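Visit report: open afternoon at the Funico handling lab

I went to the open afternoon at Funico mainly to see the bottle sorting cell. We have been looking at a similar job at our own site, where mixed empties come back in crates and somebody has to pick them out by hand. The invitation came through Marisol Taipe, who runs the lab, and it promised a working bench, access to the people who set it up, and no slides. There were four slides, all of them about parking.

The lab is on the upper floor of a former print works. Visitors signed in downstairs, were given a badge and a pair of safety glasses, and went up in small groups. Mine had five people in it, among them Gus Halvorsen from Gruvirden, who buys conveyors and asks about belt widths whatever the subject is. The sorting cell was the second stop, after a palletizing station that was down for a gearbox change.
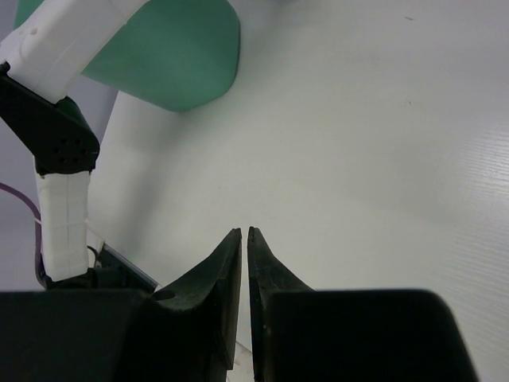
Villanueva, September

The sorting cell is a bench setup with two arms. The links are white, the grippers are black, and each gripper has two fingers. I had expected suction cups, which is what the suppliers usually offer us for containers. Taipe said they had tried suction on an earlier version and dropped it after a few weeks. Labels wrinkle, caps leak air, and a ribbed bottle gives the cup very little flat area to seal on. Two fingers cope with more shapes, at the cost of more care in the approach.

The finger shape got a good deal of discussion. The fingers taper to a point, which helps them get in between items lying close together. It also means that the contact area near the tip is small, and a bottle held there can swing around the grip. Eusebio Correa, the technician on the cell, prefers to close farther back along the finger when there is room for it. When there is not, he accepts the tip grip and slows the lift. The fingers I looked at had faint scuffs on their matte surface. Correa changes them as a pair, never singly, and keeps the old pair in a drawer until the new one has been checked for alignment.

The view from the wrist was available on a monitor next to the bench. It gives a close look at the fingertips and whatever is just past them, which is useful for the last few inches of an approach and not much good for deciding where to go first. For that there is the wider view from a fixed camera. I asked whether one of the two could be left out to save money. Correa's answer was that each can be left out for certain items, and that the list of items is different in each case.

The task is simple to state. Plastic bottles lie on the table in no particular order, and they are to go into a bin. The bottles vary in size, shape, and color, and they are not set upright first. Taipe considers the orientation to be the main difficulty. A bottle lying with its neck toward the arm needs a different wrist angle than one lying across it, and a neighbor in the way may rule out the better of the two grips.

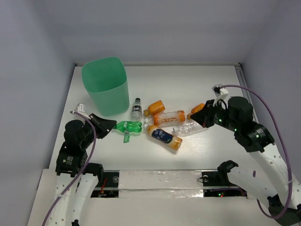

The sorting cell, with bottles on the table and the bin at the back left.

Gladys Lozano from Gakport asked how the work is divided between the arms. At present each arm takes the items nearest to it. The bin is on the left side, so the right arm has the longer carry and has to cross more of the table. The lab has considered moving the bin to the middle. Correa was against it, on the grounds that both arms would then want the same space at the same time, and the waiting would use up whatever the shorter carry had saved. A second bin was also mentioned. I would have liked to see the comparison run, but it was not on the program.

Clear bottles took up the next part of the talk. Against a white table a transparent bottle offers few edges for a camera to work with, and the cap and label end up doing most of the work. The walls of the cell are pale and the light is even, which keeps hard shadows down. Halvorsen pointed out that a returns hall does not look like that. Taipe agreed and said that a darker table was next on her list, followed by a dirty one.

The figures given to us were modest. The current test series stands at 301 trials, and the plan is to go to 2,000 before anything is changed in the hardware. Of the trials so far, 17 were stopped by hand. Correa had a sheet with the reason for each one. The largest group was bottles that rolled when first touched and came to rest out of reach. The next was cable trouble. A cable runs down the outside of each arm, and if the loop at the gripper is made too short it pulls at full extension. They now set the loop with the arm stretched out and check it at the start of each shift.

I asked about cycle time and did not get a number. The explanation was that speed has not been tuned and that any figure would be quoted back to them for years. Ruairi Swanson, who handles visits for the lab, offered to send one when the series is complete.

Points I noted for our own use:

Returned bottles at our site are often crushed. None of the discussion covered crushed ones, and the finger travel would need checking against them.

The base panel has openings in front through which some of the electronics and wiring can be seen. For a bench this makes sense. For our floor it would have to be closed off against liquid.

Our crates have high sides, so the picks would be from above and the reach is a separate question. Swanson suggested bringing a crate and a sack of our own returns to the lab.

The tour ended at 4:30 p.m. with coffee in the corridor. I have asked our stores to set a crate aside, and Lozano wants to share the trip if the dates can be made to fit.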